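# Is it worth paying for a "whole-house" water softener in a moderately hard area?

**Idalina Tavares**
Posted 7/12/19

We moved to Ulivthorpe in March and the kettle furs up faster than it did at our old place, though not horribly. A salesman from Kastberg came round, put a few drops of something in a glass of our tap water, shook it until it went scummy and told us we were losing money every week on soap, boiler efficiency and ruined appliances. His price was £848 fitted, "this month only". When I said I'd think about it he offered to knock the fitting off, which made me think about it even harder.

Then my brother-in-law said we could get the same result from a magnetic thing that clamps round the pipe for a fraction of that. I can't find anyone who can explain to me how that would work.

There are two of us in the house, a combi boiler four years old, one shower, no dishwasher. I'd like to hear from people who have paid for one of these out of their own pocket. Please don't reply if you sell them.

---

**Bernardo Morais**

Get one, you won't regret it. Skin feels lovely, towels are soft, the shower screen wipes clean. We've had a Barreto for years and never had a problem. Anyone who says it's a con hasn't tried it. Just remember the salt.

---

**Jacinto Cárdenas**

I'd take the towels with a pinch of that salt. Ours were soft when we bought new towels, and that happened to be the same month the softener went in.

I paid for one in my last house and didn't bother in this one, so I've lived with both. A proper ion exchange softener does what it says: it swaps the calcium and magnesium for sodium, and the scale stops. I've no quarrel with that part. The savings are where I start to frown. The leaflet I was given promised £700 over a period it didn't specify, and when I rang to ask how they'd got there, I was told it was "based on a family". What size of family, using how much washing powder, they couldn't say. I kept our receipts for a year before and a year after. The soap did go down. It went down by less than we spent on salt.

The glass trick your man did proves your water has hardness in it, which you knew from the kettle. Ring the water company or look your postcode up on their site and you'll get an actual figure for nothing. Do that before anything else.
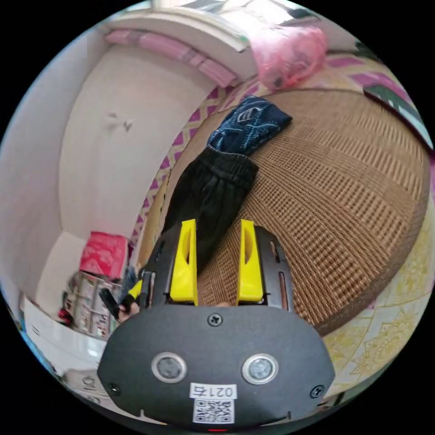

Can you still drink the water once a softener is fitted?

Most people can, but the usual advice is to keep one unsoftened tap in the kitchen for drinking and cooking, and you shouldn't make up baby formula with softened water or give it to anyone on a low-sodium diet. Ask whether that separate tap is in the quote. In mine it wasn't, and the plumber charged extra for it on the day.

Other things to pin down if you do go ahead:

- where the unit will stand, and whether you can lift a bag of salt to it
- where the waste pipe goes when it flushes itself
- what the boiler maker says about softened water in the heating circuit, as some don't want it there
- who does the repairs if the seller disappears

As for magnets, I tried a Drulden clamp for nearly a year. The kettle furred up exactly as before. The instructions said results "may take time to become apparent". I took it off and I'd say the same about taking it off.

With two people and no dishwasher I'd spend the money on a bottle of descaler and a squeegee. Your combi matters more, so ask whoever services it about an inline scale inhibitor on the cold feed. It won't soften the water, but it's a small job and you can have it done at the same visit.

---

**Valter Cunha**

Mostly agree with Jacinto, but receipts for one household don't settle it either way. My mother's water is far harder than yours sounds and her shower used to clog every 3 weeks. She got her money's worth, in bother if not in pounds.

"This month only" will still be the price in the spring. Get a second quote from an ordinary plumber who'll fit whichever make you buy, and get the model number in writing. Kastberg wouldn't give me one until I'd signed, so I didn't sign.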